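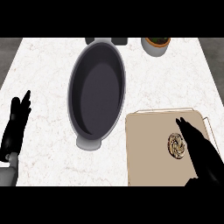 Gratin dauphinois : le dessus brûle, le centre reste dur, que faire ?

Posté par Nuria Demissie dans Cuisine du quotidien > Fours et plats

Bonjour à toutes et à tous !

Je me suis remise au gratin dauphinois en janvier et je suis complètement mordue, j'en fais presque chaque semaine ! Le goût est là, l'odeur dans l'appartement est une merveille, mais la cuisson me résiste. Le dessus est brun foncé au bout de 80 minutes et quand je plante le couteau au milieu, ça croque encore. Sur les bords, en revanche, c'est fondant comme j'en rêve.

Ma façon de faire : pommes de terre Charlotte, coupées à la main (je n'ai pas de mandoline), moitié lait moitié crème, ail frotté dans le plat, muscade, sel, poivre. Pas de fromage, ma grand-mère se retournerait dans sa tombe. Je remplis un plat ovale jusqu'en haut, four à 200 en chaleur tournante, grille du milieu. Le four est un Lurance qui était déjà là quand j'ai emménagé, et je le soupçonne de chauffer plus fort que ce qu'il affiche.

J'ai essayé de couvrir avec du papier alu : le centre allait mieux mais tout avait rendu de l'eau, on aurait dit une soupe. Et puis j'ai une autre question tant que j'y suis : est-ce que vous rincez les pommes de terre après les avoir coupées ? Je lis tout et son contraire.

Je reçois ma belle-famille le mois prochain et je voudrais vraiment leur servir ça avec un rôti. Merci d'avance !

Arnaldo Esteves
Membre depuis longtemps, 111 messages

Bonjour Nuria, ah, le gratin, tu touches à mon plat préféré !

Ton four est trop chaud, tout simplement. À 200 en chaleur tournante, le dessus sèche et colore bien avant que la chaleur n'arrive au cœur. Descends à 150, grille du bas, et compte 90 minutes. Oui, c'est long, mais un dauphinois doit à peine frémir sur les bords. S'il bout franchement, la crème tranche et tu retrouves ces petits grains pas très jolis.

Surtout, précuis tes pommes de terre dans le lait ! Pour moi ça change tout. Tu mets les rondelles dans une grande casserole avec le lait, l'ail écrasé, le sel et la muscade, et tu laisses frémir 10 minutes en remuant doucement avec une spatule (le fond accroche vite, reste à côté). Le liquide épaissit tout seul grâce à l'amidon. Ensuite tu verses dans le plat beurré, tu ajoutes la crème, et hop, au four. Comme le mélange entre déjà chaud, tu peux vérifier au couteau dès la première heure.

Du coup, pour ton autre question : non, on ne rince pas ! Tu peux laver les pommes de terre entières et les essuyer, mais une fois coupées, on n'y touche plus. Si tu les rinces, tu envoies l'amidon dans l'évier et tu te retrouves avec ta fameuse soupe.

Deux choses encore. Ne remplis pas jusqu'en haut, laisse un bon doigt de bord, sinon ça déborde et ça brûle sur la sole. Et achète un thermomètre de four, le mien est un Abreu tout bête qui s'accroche à la grille. J'ai découvert grâce à lui que mon four trichait de 20 degrés -- je m'étais battu avec mes tartes pendant des années pour rien !

Pour les invités, fais-le la veille. Tu le réchauffes tout doucement, couvert, et tu découvres à la fin pour redorer. Il se tient mieux à la coupe et il est encore meilleur. Raconte-nous !

patou_des_alpes

Perso je mets du gruyère et personne s'est jamais plaint. Prends une mandoline aussi, à la main c'est jamais régulier, c'est sûrement ça ton problème.

minestrone38

Tout à fait d'accord avec Arnaldo pour la précuisson, c'est radical. Je nuance juste pour les pommes de terre : la Charlotte marche, mais elle reste ferme. Essaie la Monalisa ou l'Agata si tu en trouves au marché, elles boivent la crème comme des éponges, un bonheur.

La forme du plat joue aussi. Dans un plat profond, la chaleur met un temps fou à atteindre le milieu. Quand nous sommes nombreux, je préfère sortir deux plats moins hauts et les échanger de grille à mi-cuisson. En plus il y a davantage de croûte pour tout le monde, et chez moi on se bat pour la croûte !

Pour le papier alu, pose-le seulement si ça colore trop vite, sans serrer les bords, que la vapeur puisse sortir. Et laisse reposer un quart d'heure avant de servir -- c'est dur quand ça sent aussi bon, je sais.

Nuria Demissie

Merci à tous les trois ! Je tente la version précuite dès ce soir, avec les Charlotte qui me restent. Arnaldo, pour la crème, tu la prends entière et liquide, ou épaisse ?

Arnaldo Esteves

Entière et liquide, toujours ! L'épaisse est un peu acide, je la garde pour les quiches.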